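Category: Jobs & Calls > Mobile and Wireless

Wanted: phone people to live with a second SIM for a few months

Hi! I'm Hedvig Engström and I run the field testing side of Tarance, a small outfit that compares how phones and carriers behave in places where people live and drive. We don't do speed tests in a parking lot next to a tower. We care about whether your call survives the hill behind the grocery store.

I'm looking for 98 people to carry a test phone from us alongside their own. We'll be covering two areas this time, Skarkden and the Berge valley, and I need folks who spend most of their week in one or the other. Commuters are great. Delivery drivers are even better (please, please apply if you drive for a living!). If you work from home and only go out for coffee, that's fine too, I still want a few of you for the indoor part.

What you'd be doing: keep the phone charged, keep it on you, and let our app, Lanavska, log signal strength and dropped calls in the background. Once a day it asks you to make a two-minute call and load a short list of web pages. It also asks how it felt, in your own words, and I read every one of those. Last round we got 2922 written comments and the grumpy ones were the most useful by far.

What you get: $216 a month, paid on the first, plus the data plan for the test phone is on us. Stick with it until the end in November and you can buy the handset for very little or hand it back, your choice.

What we log: location while the phone is on, network type, battery level, and the calls and pages the app asks you for. We don't log your own calls or messages. You can pause logging whenever you like - up to two hours a day doesn't affect your pay.

You need to be 18 or over, comfortable swapping a SIM card, and okay with the odd app crash. You don't need to be a techie. One of my best testers ever was a retired bus driver who had never installed an app before she met us.
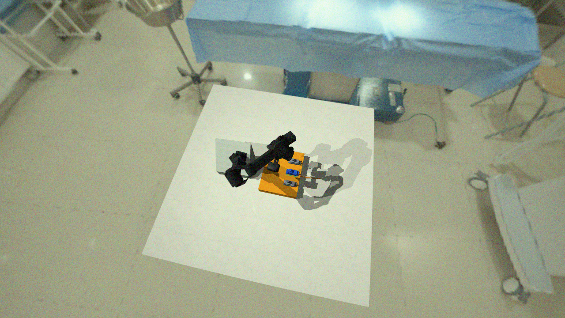

I'm also hiring one part-time person to help me with the maps, and this is a real job with a real contract, 20 hours a week, mostly remote. You'd take the raw logs and turn them into coverage maps a normal person can read. I'm picky about the point of view. A map seen from high up and a bit tilted, like that big white platform on the beige tile, lets you take in the whole layout quickly, but the near edge comes out wider than the far one and that makes far-off dead zones look smaller than they are. If you have opinions about that kind of thing, we'll get along. Some Python helps, and so does having made maps before, even for fun.

Last time we had 1105 applications for the tester spots, so keep it short. Tell me which area you're in, which carrier you use now, and the worst spot for signal on your usual route. For the mapping job, add a link to something you've made. Use the form on our contact page and put "tester" or "maps" in the subject - I answer everyone, though it can take me a couple of weeks.

Last updated: Mar 14, 2019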